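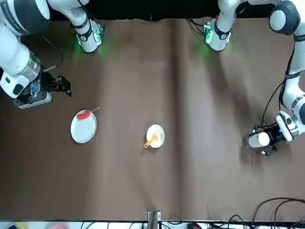 공동주방 소식
간식 상차림과 식기 정리 기준을 새로 정하였습니다

아니스 생활문화관은 6월부터 루브게이트동 1층 공동주방의 간식 상차림 및 식기 정리 기준을 개정하여 시행합니다. 종전 기준은 공동주방 개관 당시 조리 강좌를 중심으로 작성되어, 꼬치 소시지나 구운 떡처럼 간단한 음식을 작은 접시에 나누어 내는 모임에는 적용하기 어려운 조항이 많았습니다. 지난 분기 대관 신청서를 살펴본 결과 간식과 차를 함께 내는 소규모 모임의 비중이 꾸준히 늘고 있어, 상차림부터 설거지와 보관에 이르는 절차를 이용 순서에 맞추어 다시 정리하였습니다.

개정 기준은 공동주방과 파르카시실을 이용하는 모든 단체와 개인에게 적용됩니다. 이미 대관 승인을 받은 모임도 6월 이용분부터는 새 기준을 따라 주시기 바랍니다. 대관료와 이용 시간에는 변동이 없습니다.

1. 상차림

식탁에는 음식을 올리기 전에 식기를 먼저 배치합니다. 큰 접시는 음식을 담는 용도로, 작은 접시는 개인 접시 또는 조리 도구 받침으로 사용합니다. 두 용도를 한 접시에 겸하지 않는 것이 원칙입니다. 특히 기름이나 양념을 바르는 솔은 식탁 위에 바로 내려놓지 말고 작은 접시에 걸쳐 두도록 하며, 받침으로 쓴 접시는 모임이 끝날 때까지 개인 접시로 돌려 쓰지 않습니다.

식탁보는 공동주방 입구 왼편 서랍장에서 꺼내어 사용합니다. 접힌 자국이 남아 있더라도 다림질은 하지 않아도 됩니다. 식탁보 위에 뜨거운 냄비나 팬을 직접 올리는 일은 삼가시고, 벽면 고리에 걸린 받침을 이용해 주십시오. 얼룩이 생긴 식탁보는 접어서 서랍에 다시 넣지 말고 세탁 바구니에 따로 담아 주시면 관리실에서 수거합니다.

컵은 식탁으로 옮길 때 입이 닿는 부분을 손으로 잡지 않습니다. 작은 컵은 굴러 떨어지기 쉬우므로 여러 개를 한 손에 쥐지 말고 쟁반을 사용하시기 바랍니다. 어린이가 참여하는 모임에서는 식탁 가장자리에서 손바닥 하나 너비만큼 안쪽으로 컵과 접시를 놓습니다.

2. 꼬치 음식

소시지 꼬치는 이용자 문의가 가장 많은 음식입니다. 개정 기준에서는 꼬치에 꿴 음식을 낼 때 접시 하나에 지나치게 많은 양을 쌓지 않도록 하였습니다. 꼬치 끝은 옆 사람 쪽으로 향하지 않게 놓고, 식탁 사이로 사람이 지나다니는 자리에서는 통로 반대편으로 돌려 놓습니다. 꼬치가 접시 밖으로 길게 나오는 경우에는 접시를 식탁 안쪽으로 옮겨 소매나 가방에 걸리지 않게 합니다.

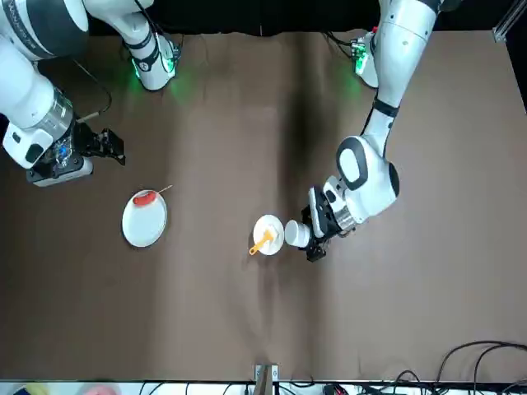
사용한 꼬치는 음식물 쓰레기와 분리하여 버립니다. 공동주방 개수대 아래에 뚜껑이 있는 꼬치 전용 통을 새로 비치하였으니 반드시 이 통을 이용해 주십시오. 일반 봉투에 넣은 꼬치가 봉투를 뚫고 나와 청소 담당 직원이 손을 다친 사례가 있었습니다. 꼬치를 반으로 꺾어 버리면 끝이 더 날카로워지므로 원래 길이 그대로 넣어 주시기 바랍니다.

미취학 어린이가 먹을 음식은 주방에서 꼬치를 빼고 썰어 낸 다음 식탁으로 가져갑니다. 인솔자는 모임 시작 전에 이 사항을 보호자에게 안내하여야 합니다. 소시지 등 육가공품은 이용 당일 가져온 것만 사용할 수 있고, 남은 음식은 공동 냉장고에 보관할 수 없습니다.

3. 식기 대여

공동주방의 흰 접시와 컵, 볼은 별도 비용 없이 대여합니다. 개관 이래 사용해 온 식기 가운데 이가 빠지거나 금이 간 것을 지난달에 모두 가려내었으며, 부족분은 식기 공급업체 보델을 통하여 보충하였습니다. 현재 공동주방에서 대여할 수 있는 접시는 크고 작은 것을 합하여 200장이고, 컵은 98개입니다. 컵은 처음 100개로 등록하였으나 검수 과정에서 유약이 고르지 않은 두 개를 제외하였습니다.

대여를 원하시는 분은 대관 신청서 하단의 식기란에 품목과 수량을 적어 주십시오. 이용 당일 추가 대여도 가능하지만, 같은 시간에 파르카시실 행사가 있는 경우에는 희망하시는 수량을 모두 드리지 못할 수 있습니다. 식기를 깨뜨린 때에는 파편을 직접 치우지 마시고 관리실로 알려 주시기 바랍니다. 통상적인 이용 중에 발생한 파손에 대하여는 변상을 요구하지 않습니다.

4. 조리용 솔의 세척과 보관

이번 개정에서 가장 많은 의견이 접수된 항목은 조리용 솔의 관리입니다. 솔은 겉보기에 깨끗하더라도 털이 박힌 안쪽에 기름과 양념이 남는 일이 잦습니다. 세척 방법을 좀 더 상세히 알려 달라는 요청에 따라 식생활교육팀의 설명을 아래에 싣습니다.

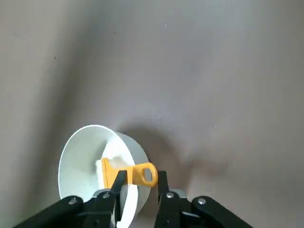 글: 엘주비에타 스텡피엔(Elżbieta Stępień), 아니스 생활문화관 식생활교육팀

조리용 솔은 사용을 마친 즉시 세척하는 것이 가장 좋습니다. 양념이 굳은 뒤에는 같은 솔을 씻는 데에도 시간이 훨씬 더 들고, 억지로 문지르다가 털이 빠지기도 합니다. 식사 중이라 바로 씻기 어려운 경우에는 볼에 미지근한 물을 받아 털 부분만 담가 두시기 바랍니다. 손잡이까지 오래 담글 필요는 없습니다.

세척할 때에는 먼저 키친타월이나 전용 행주로 털에 묻은 기름을 눌러 닦아 냅니다. 그다음 주방용 세제를 푼 물에 솔을 넣고, 털을 손가락으로 벌려 가며 뿌리 쪽을 씻습니다. 수세미로 털을 비비는 방법은 권하지 않습니다. 헹굼은 흐르는 물에서 하되 털 끝이 아래로 향하게 들고 세제 거품이 더 나오지 않을 때까지 계속합니다. 달걀물이나 육류 양념을 바른 솔은 헹군 뒤 소독액에 담그는 절차를 추가합니다. 소독액의 농도와 담그는 시간은 개수대 옆 게시판의 표를 따르십시오.

헹군 솔은 물기를 가볍게 털고 마른행주로 눌러 닦은 다음 건조대에 겁니다. 손잡이 끝에 구멍이 있는 솔은 고리에 걸어 말릴 수 있어 관리가 수월합니다. 구멍이 없는 솔은 털이 바닥에 닿지 않도록 건조대 위 칸에 뉘어 둡니다. 덜 마른 솔을 서랍에 넣으면 냄새가 배고 털의 모양이 틀어지므로, 이용 시간이 끝났는데도 마르지 않은 솔은 건조대에 그대로 두고 가셔도 됩니다. 마감 점검 때 담당 직원이 확인하여 보관합니다.

솔의 용도는 손잡이에 붙인 꼬리표로 구분합니다. 기름용과 양념용, 제과용을 서로 바꾸어 쓰지 않도록 유의해 주시고, 꼬리표가 떨어진 솔은 사용하지 말고 관리실에 맡겨 주십시오. 털이 한 가닥이라도 빠지기 시작한 솔은 교체 대상입니다. 음식에 섞인 털은 눈에 잘 띄지 않으므로 사용 전에 털을 가볍게 당겨 보는 습관을 권합니다.

볼과 행주에 관하여도 한 가지 당부드립니다. 설거지를 하다 보면 젖은 행주나 종이를 볼 안에 넣어 둔 채 자리를 뜨는 경우가 많습니다. 다음 이용자가 이를 깨끗한 것으로 알고 그대로 사용할 우려가 있으니, 퇴실 전에는 모든 볼을 비운 상태로 엎어 놓아 주시기 바랍니다. 행주는 식탁용과 식기용을 나누어 쓰고, 사용한 것은 색깔에 관계없이 세탁 바구니에 넣습니다.

5. 퇴실 점검

퇴실 점검표는 항목을 12개로 줄여 한 면에 인쇄하였습니다. 식탁과 조리대, 개수대, 건조대의 순으로 배열하였으므로 위에서부터 차례로 확인하시면 됩니다. 점검표는 공동주방 출입문 안쪽에 비치되어 있으며, 작성 후 대표자가 서명하여 관리실에 제출합니다. 관리실이 비어 있는 시간에는 문 옆 서류함에 넣어 주십시오.

대여한 접시는 크기별로 나누어 쌓고, 컵은 포개지 않고 선반에 엎어 둡니다. 접시 사이에 물기가 남지 않았는지 살펴봐 주시고, 식기장 문은 건조를 위하여 조금 열어 둔 상태로 퇴실하셔도 무방합니다.

6. 이용자 설명회

개정 기준에 대한 설명회를 6월 중 오후 2시에 파르카시실에서 개최합니다. 설명회에서는 꼬치 음식 상차림과 솔 세척을 실습하며, 참가자에게 안내 소책자를 배부합니다. 참가비는 없고 앞치마는 개별 지참입니다. 구체적인 일자는 루브게이트동 게시판과 대관 안내 문자로 공지하겠습니다. 정기 대관 단체는 대표자 또는 식기 정리를 맡은 분 가운데 한 분 이상이 참석하여 주시기 바랍니다.

개정 기준 전문은 관리실에서 열람할 수 있습니다. 식기 대여와 설명회 참가에 관한 문의는 관리실로, 음식 위생과 도구 세척에 관한 문의는 식생활교육팀으로 하여 주십시오.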